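Marites Tiongson has been mending soft toys in Bilcombe for long enough to have opinions about stuffing. "People think they want it plump," she says, pouring tea into the only mug without pins in it. "Then they get it home and it looks like it's had work done."

She began with a rabbit, her niece's, which had been through a mangle of some sort. Word reached Indbridge, two miles off and a different country as far as Bilcombe is concerned, and by January she had 113 repairs in the book. She charges by the seam. The dearest job so far came to £355, for a bear whose owner wanted every stitch done to match the old ones.

"I told him I could buy him a very nice bear for that," she says. "He looked at me as if I'd offered to replace his mother."

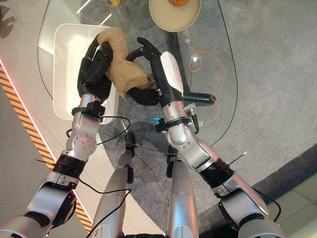
Tan plush held over a white tray.

Her views on washing machines are not printable. Her views on glue are worse. A toy that has been glued goes to the bottom of the pile, and she writes to the owner to say so.

Kai-wen Pan, who shares the rent and repairs handbags, takes a calmer line. "A strap breaks, I fix the strap," he says. "I don't get Christmas cards from a strap."

Tiongson gets plenty. One came signed by an elephant called Wei, with a note asking whether his left ear could be let down a little. She did it for nothing, though she would rather that didn't get about in Indbridge.

Would she ever take on a helper? She thinks about it while threading a needle, on the third go. "If they could do noses," she says. "Nobody can do noses."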